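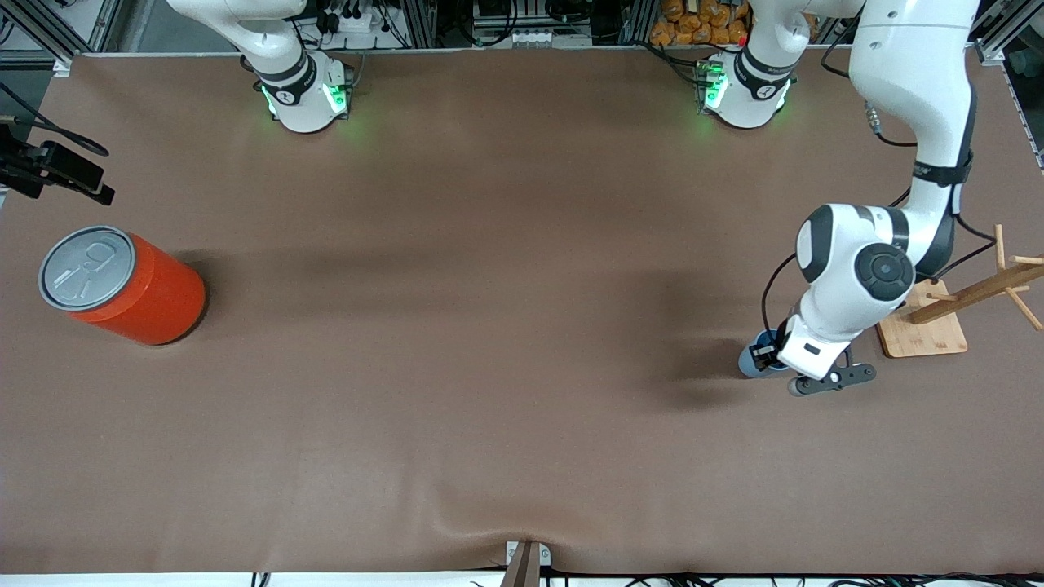

O estúdio Nustik, em Titstead, procura baterista de sessão para a gravação de um álbum instrumental de rock progressivo, com composição e direção musical de Thierry Tanguy. As sessões decorrem em maio.

## Trabalho a realizar

- Gravação das partes de bateria de 50 minutos de música, repartidos por dois blocos de sessões.
- Leitura de partitura com mudanças frequentes de compasso (5/8, 7/8, 11/16) e modulações métricas escritas.
- Execução com clique e, em duas peças, sem clique, em tomada conjunta com baixo e teclados.
- Um dia de pré-produção com Régis Chauvin para afinação e escolha de peles.

## Requisitos

- Experiência comprovada em estúdio.
- Pedal duplo próprio, pratos próprios e tarola de reserva. O estúdio fornece bombo de 22", três timbalões e ferragens.
- Leitura à primeira vista. A audição inclui um excerto de 19 compassos, entregue no próprio dia.
- Conhecimentos de eletrónica (pads, triggers) são valorizados, mas não eliminatórios.

## Condições

Contrato de prestação de serviços, com pagamento de 332 euros por dia de sessão, incluindo o de pré-produção. Deslocações a partir de Sullodcombe reembolsadas mediante recibo. Os direitos conexos do intérprete são declarados à entidade de gestão indicada pelo músico.

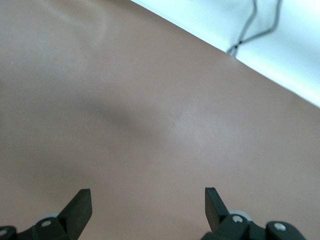
Marcelle Delaunay perguntou se o pagamento por sessão cobria também eventuais regravações depois da mistura. Não cobre: cada regravação pedida pela produção é paga à parte, pelo mesmo valor diário.

## Candidatura

Enviar a Annick Marchal, na receção do Nustik:

1. Duas gravações sem edição, uma delas em compasso irregular.
2. Lista de créditos, com indicação do estúdio e do engenheiro.
3. Disponibilidade para maio, manhã ou tarde.

Não são aceites gravações com quantização ou substituição de amostras. As audições começam às 10h00, por ordem de inscrição, com tolerância de 15 minutos.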